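Slide 1. Title card. Say hello, thank Noura Nassar for the projector, admit the title was longer when I submitted it.

The project is called Fikow. Goal: get a two-armed robot to put away a kitchen's worth of stuff in simulation before we let it near the kitchen in Gyu-bin's garage. We have already bought one microwave. We would like to stop there.

Slide 2. Who did what. Bo-ram Sung wrote the grasp planner. Gyu-bin Ryu built the kitchen. Ojārs Koppel picked the countertop and has opinions about marble (pause, he will be in the room). I did the scheduling, badly.

Slides 3 to 6. Click through slowly, they're dark on this projector.

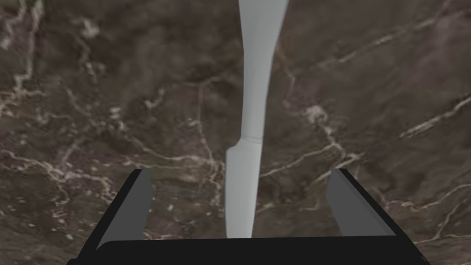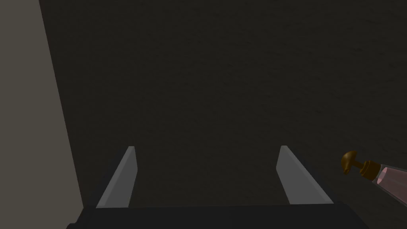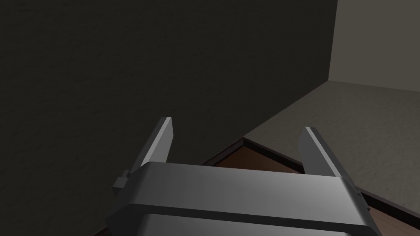
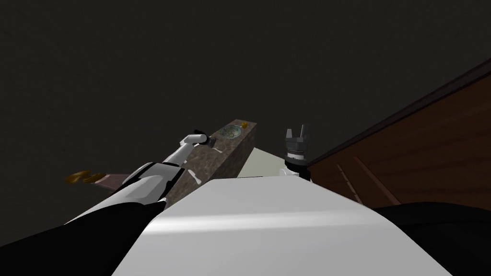 Fikow in simulation. First slide: table knife between the open fingers. Last slide: both arms, plate on the speckled block.

Knife first. Thin, flat, lying on stone: everything a parallel gripper dislikes about cutlery. Bo-ram's first planner went for the middle of things by default. Fine for a sponge. Ask who has picked up a knife by the blade. Wait for hands.

Pump bottle: the grasp point is a matter of taste. Grab the head and in a real kitchen you are wearing the soap. We ended up giving bottles their own rule.

On the view with both arms, mention reach. The plate took us most of July.

Slide 7. Numbers. 326 runs, 90 seconds allowed for each, 4 object types. Don't read the table aloud, Ga-eun Ahn timed me doing that and it was unkind.

Slide 8. What's next: real arms, plastic knives, over 60 feet of extension cord. Questions. If someone asks about the microwave, point at Gyu-bin.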